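The crate on the counter

A slatted wooden crate costs little, weighs little and lets the air through. For these reasons it has outlasted most of the display furniture once sold to greengrocers, and it is returning to shops that gave it up a generation ago. In May the Hitville retail programme reported that 92 of its 232 member shops now show at least some of their fruit in open wood.

Grapes are the usual starting point. They bruise under their own weight, and a deep plastic tub hides the damage until the customer reaches it. A shallow crate spreads the bunches over a wider base. Pale, unfinished pine also shows colour well, and the programme advises its members to leave the boards bare.

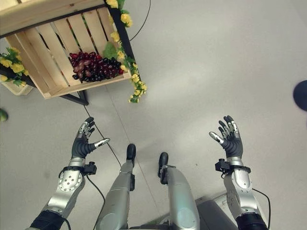
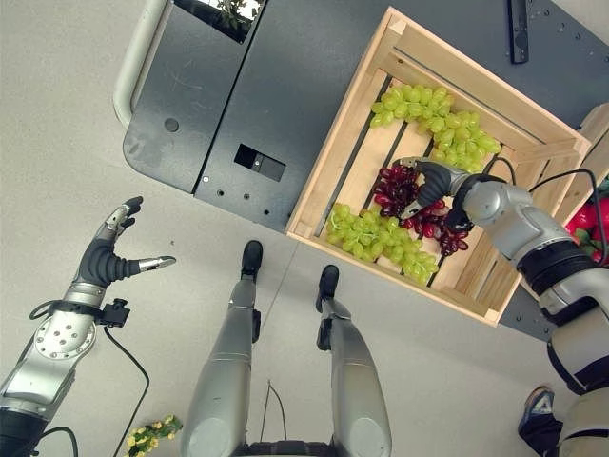 Kasprzak

Dark grapes hold the eye against light slats, and a few leaves placed in a corner are enough to soften the straight lines of the wood. Where red and green bunches share a crate, the programme recommends keeping each bunch whole and setting the red between the green. Mixed loose berries are harder to weigh and slower to sell.

The crate should be raised from the floor. A metal stand or platform serves well, and a dark one makes the pine appear lighter. Garlands are a matter of local taste. Artificial yellow flowers along one side will last the season and need only dusting, although they should hang outside the crate, clear of the fruit.

Supply remains the principal difficulty. The Folturik workshop, which makes crates to order, accepts no order below 1,000 pieces, a quantity far beyond the needs of a single shop. Members in Pornport have responded by buying jointly and storing the surplus flat. Worn crates are returned to the same store, where split slats are replaced and rough edges sanded down before the crates go out again.

The programme's guidance on fruit display will be reissued to all members in June 2025.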